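Naltosar wooden chopsticks, individually sleeved - six months on

Four stars. Would be four and a half if the sleeves were better. More on the sleeves later, I have opinions.

Quick background. We do a noodle night once a month, started as six of us and got out of hand. Proper washing-up chopsticks were fine for six. Not fine for 20. I was spending the end of every evening at the sink fishing for the last one under the wok. So back in December I gave in and ordered a box of the wooden ones, 200 pairs, plain, each pair in its own clear sleeve. Paid full price, nobody sent me these.

What you get: chopsticks. Bare wood, no varnish, no pattern. Light coloured. Mine came joined at the top so you snap them yourself. Box is thin card and had a split corner on arrival but nothing fell out.

The snap. This is what everyone asks. Good, mostly. I'd say the knack is to pull slowly and evenly, hold them low down, not at the top where your hands want to go. Do it fast and you get one fat stick and one skinny one with a spike on it. Yiğit Akbulut, who comes most months and eats more than anyone, tears his apart like a cracker and then complains. The ones I've opened carefully have come apart clean nearly every time.

Splinters. A few. Not horrible. You can feel the grain when you run a thumb along, and for noodles I like that, slippery udon stays put. Rice fine as well. Tofu, ok if you're gentle. For anyone fussy about texture on the lips these won't suit, get lacquered. My mother in law won't use them at all, she has a fork and is happy.

Strength. Good for a bowl of soup, good for dumplings. Tried stirring a pan with a pair, don't, the tips went furry. Not what they're for, my own fault.

Length. Right for adult hands. A bit long for kids. My youngest holds them so far down she may as well be using her fingers. Waltraud Ehlers down the road winds an elastic band round the top with a bit of folded paper in between and that works a treat, little tweezers. Stolen that idea completely.

Smell. Woody when you first open the box. Gone after a day or so with the lid up. No taste that I've noticed, and I did try one in plain hot water to check becuase a review of the Dakance ones said they tasted of pencils.

Now, storage. They slide. That's the main thing to know about a sleeved chopstick, it has no grip on anything, least of all another sleeved chopstick. Stack them and they go everywhere. I tried a jug (fell over), a drawer (jammed it shut), a shoebox (fine but ugly). Ended up with a green plastic basket with the square holes. Stand them up in it, ok. Lay it on its side and you're picking chopsticks off the cat-face cloth.
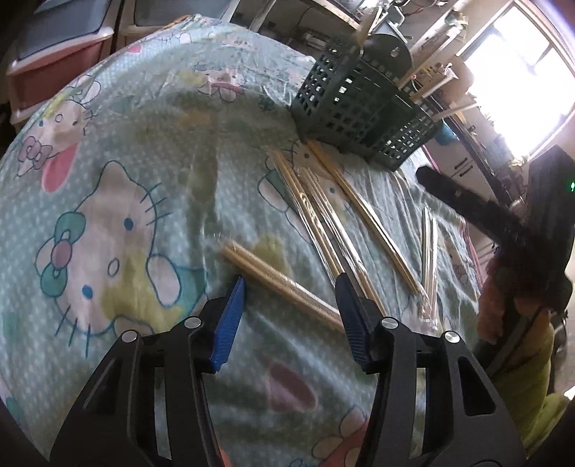 Anyway, sleeves. They're the weak point. Clear, crackly, keep the dust off, all good. But they're a pain to open with wet hands and there's no tear notch. I end up biting them. Fletcher Baxter pushes the sticks down hard so the ends poke through the bottom, quicker, but then it's the end you eat with that's been in his fist, so no. And it's a lot of plastic by the end of the night. If Naltosar did a paper sleeve for the same money I'd switch tomorrow. I did email to ask. No reply so far.

The upside of the sleeves is that you can put them out well ahead and not fret. Also good for picnics, a handful in the bag, clean when you want them. Took some to the coast, sand in everything else we'd packed, chopsticks perfect.

Compared with others I've had:

Vumura, bamboo, paper sleeve. Nicer packet, sticks too thin. Two broke on the snap the first night.

Dakance, see above re pencils. Haven't bought them so can't say.

Queiroz reusable ones, the heavy sort. Lovely. Different thing altogether, we keep those for when it's only us.

Where I'm up to: used 132 pairs, so just under 70 left. Bad ones out of that, a handful, mostly lopsided snaps, one with a knot in it that snapped right across. I can live with that. You want a few spares out on the table whatever brand you get.

Afterwards I don't bin them all. Rinse, dry on the side, use them as plant markers. Pen runs a bit on the bare wood, pencil's better. Lenni Vainio takes a bundle for lighting his stove and says they catch very well, can't vouch for it, we've got radiators.

Good: price, grip, clean when you open them, they snap well if you're patient.
Less good: sleeves, sleeves, a bit rough at the tips, long for little hands.

Buying again? Yes, probably when I'm down to the last twenty or so. Might go halves on a bigger box with Darcy Mudgway if she's still doing her supper thing. Will update if they ever anwser about the paper.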